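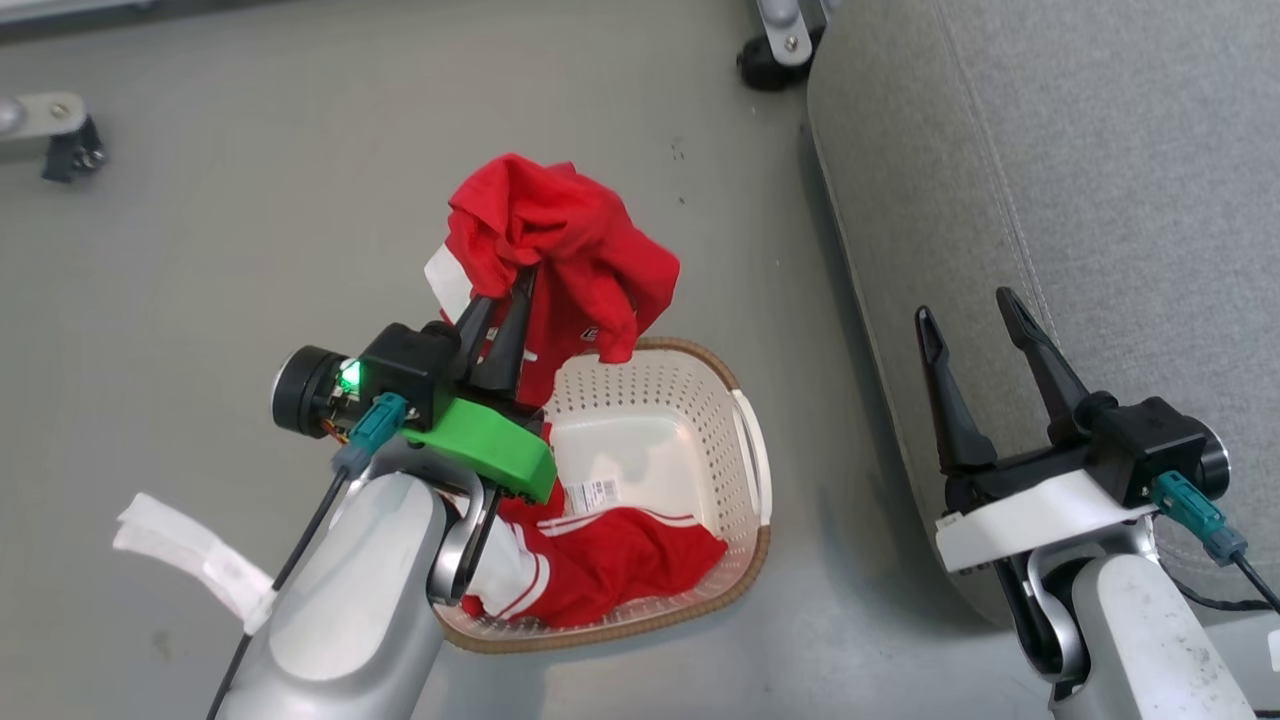 Thread on red dye and why it bleeds. I ran a wash-fastness bench for 11 years and most of the home advice I read mixes up three separate problems. Take a bright red T-shirt over a white plastic laundry basket. The red you see is all one color to the eye, but part of it is bonded to the fiber and part may just be sitting there.

2/ Most red cotton is dyed with reactive dye. The dye forms a covalent bond with cellulose in an alkaline bath. A share of it reacts with water instead and never bonds. That share is called hydrolyzed dye. It has to be washed out at the mill.

3/ Washing out costs hot water and time. A mill that skips one hot rinse ships a shirt that looks the same on the hanger. You get the unfixed dye at home, in your first few loads.

4/ Vinegar does not set reactive dye. Acid helps acid dyes on wool, silk and nylon, during dyeing, with heat. On finished cotton it does nothing useful. Same for salt. Salt pushes dye toward the fiber in the dye bath, before the alkali goes in. It will not fix loose dye in a bucket.

5/ Knitwear is a different case. Wool takes acid or metal-complex dyes, acrylic takes basic dyes, and a blend may carry two classes matched to one shade. Read the fiber label before you do anything else. 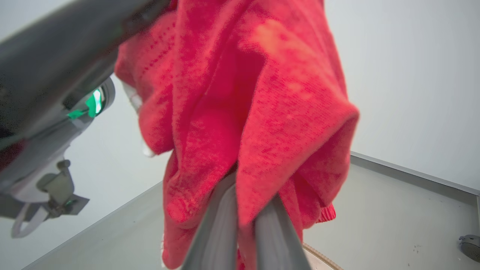
Red knit, ribbing a deeper shade than the body.

6/ Ribs often read darker than the body even from the same yarn and the same lot. The structure traps light between the wales. Check by stretching the rib flat under a north window. If it still looks darker, suspect a second lot.

7/ Paler spots in a red knit have several causes: abrasion, light, peroxide from skin products, or just the fuzz catching the light. Move the lamp. If the spot moves, it is surface.

8/ Test I used at Flevstead for loose dye. Wet a white cotton square, lay it on an inside seam, put a 2000 g weight on it, leave overnight. Compare with a dry square in daylight. No stain: wash with similar colors. Faint pink: wash alone, cold. Strong pink: go to 9.

9/ For cotton that fails 8, use hot water with a plain detergent, as hot as the label allows, several short cycles. Hydrolyzed dye comes out faster hot. Cold washing only spreads the same loss over more loads.

10/ Ruby-Lee Hinds ran the Skatow lot after I left. 1117 swatches, cotton jersey, all reds. Almost 200 failed on wet rub and passed on dry. If you only rub a dry cloth on a shirt you will miss these.

11/ Recep Kaplan asked about color-catcher sheets. They pick up dye already in the water. They do nothing about contact staining, when a wet red garment sits against a white one after the cycle ends. Empty the drum promptly. 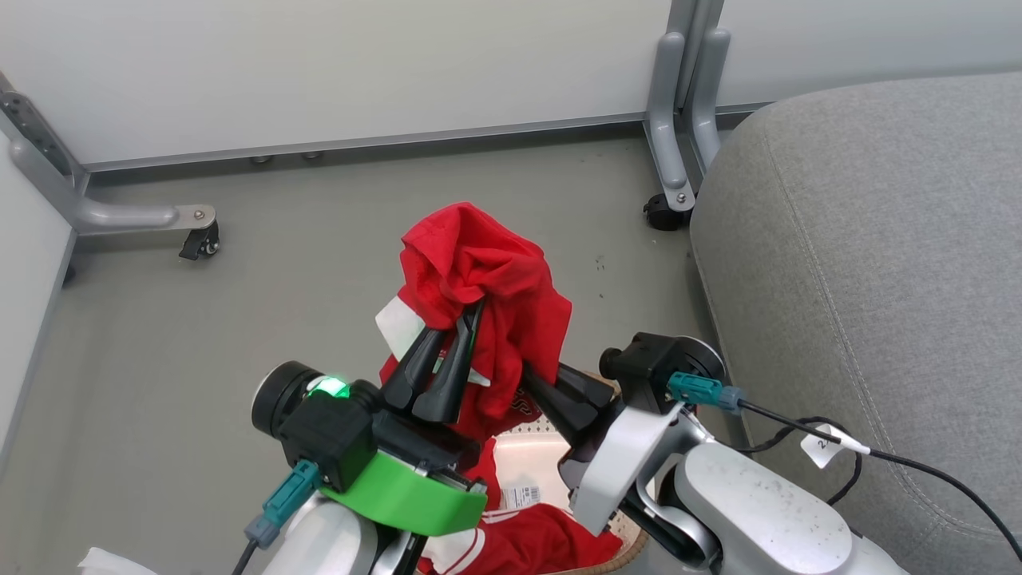
Red cloth, bunched up. Folds are where contact stains start.

12/ That type of stain has sharp edges and follows the crease. A stain from dye in the bath is even and pink all over. The first can often be lifted with a rewash if it has not dried. The second usually needs a reducing agent, and that will strip the dye from anything else in the tub.

13/ Do not tumble dry until the stain is gone.

14/ Method sheet for the square test is the Altıntaş version, revised 01/08/2019. The older one used a 700 g weight and under-reported. If your copy says 700, replace it.

Search posts, people, tags

15/ Next thread is indigo, which rubs off by a different mechanism. Send me fiber content with your questions or I can't answer them.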